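Upholstery and mattress cleaning: what to tell the customer before the visit
Speaker notes, 26th January

Slide 1. Title
Wait for the door to close. Say which room the coffee is in. Handouts are on the back table, 2 sheets each.

Slide 2. Who we are
Nurkel has done furniture cleaning for homes and small hotels for a good while now. Carpets are a separate talk, so send carpet questions to the March session.

Slide 3. The phone call
Most complaints start with the phone call. The customer hears "clean" and thinks "new." Ask what the fabric is, how old the stain is, and what they have already put on it. The third question matters most. If they used a store spray, write down the name of it.
Read out the Tekisside job: 330 dollars quoted over the phone for a sofa, no mention of pets, and two return visits at our cost.

Slide 4. Fabric codes
W is water-based cleaner. S is solvent only. WS is either one. X is vacuum only. The tag is usually under the seat cushion. No tag means a test patch at the back, and wait for it to dry before going on. Skip the chemistry unless asked.

Slide 5. Mattresses
Vacuum both sides first. Light spray, short strokes, fan on. Never soak it. Tell the customer to strip the bed before we get there and to plan on sleeping somewhere else that night if the room is cold.

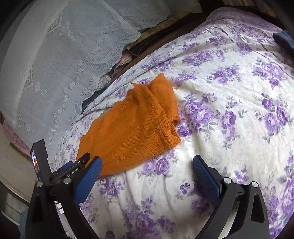
A comment sent in by Vida after the last talk was that customers don't mind the drying time, they mind hearing about it when the van is already in the driveway. Agree with this. We now put drying time in the booking message, second line, right after the arrival time.

Slide 6. Pricing
Price by seat, with mattresses by size. Jelleck charges by the hour and we used to. Hourly billing made the crew rush and the customer watch the clock. Our minimum call-out is 200 dollars. Say it on the phone.

Slide 7. Paperwork
Show form 2801. Point to the box for existing damage. Fill it in with the customer standing there, and get it signed before any hose comes out of the van.

Slide 8. Questions
If it is quiet, ask who has had trouble with velvet. Leave ten minutes. Collect the sign-in sheet.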